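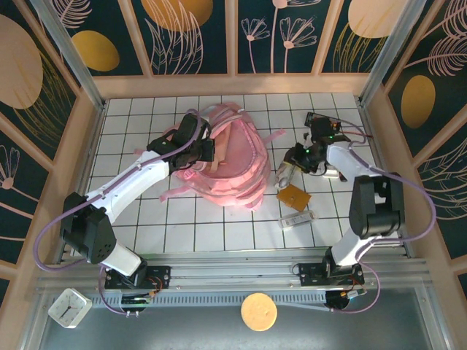

4 Packing and emptying the day bag

Read section 3 (adjusting the straps) before you start. The steps below apply to the Kadulgate day bag in all colours.

4.1 Before you pack

1. Choose a hard, flat surface that wipes clean. Floor tiles or a worktop will do. Carpet holds grit, and grit gets into the zips.
2. Lay the bag on its side with the straps pulled clear of the zips.
3. Open the main zip fully. Hold the fabric beside the zip with your free hand and pull the slider in line with the teeth.
4. Feel along the bottom seam for coins, keys and crumbs left from the last trip.
5. Put the small things you carry every day next to the bag. Wallet, keys and pens go in last.

Note: A new bag may be stiff at the corners. This eases with use.

Caution: Do not lift an open bag by one strap. The contents will slide towards the zip and may strain the end stop.

4.2 Packing

1. Put flat items against the back panel first.
2. Stand bottles and food containers upright in the main compartment. Close lids before they go in.
3. Fill the gaps with soft things such as a scarf or gloves.
4. Put your wallet in the inner pocket and close the pocket.
5. Bring the main zip round slowly. If it catches, go back a little way, free the fabric and try again. Do not force it.
6. Tuck in the loose ends of the straps.

The day bag is made to carry up to 3 kg. For heavier loads use the larger Cloltard bag (part 1143).

4.3 Clear plastic containers

Rigid containers need more care than soft items. A hard rim can rub the fabric if it is pressed against the same place every day.

1. Check the rim with a fingertip for chips or rough spots. Do not pack a container with a damaged rim.
2. Keep the rim away from snaps, rivets and raised seams.
3. Turn the container so that a smooth side faces the outer panel.

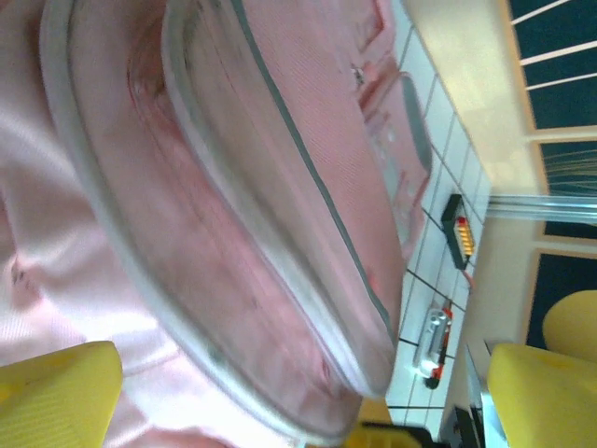 Fig. 2 Clear container against pink fabric. Note the small metal fastening near the tiles.

4.4 Emptying and airing

1. Take out the small items first, then the containers.
2. Open every pocket and shake the bag gently, upside down.
3. Wipe marks off with a damp cloth. Do not use bleach.
4. Leave the bag open, away from heaters, until it is dry. After a full wash allow 48 hours.

Caution: Keep lighters and uncapped pens out of the bag when it is stored.

For worn zips or loose webbing, see section 6, Repairs.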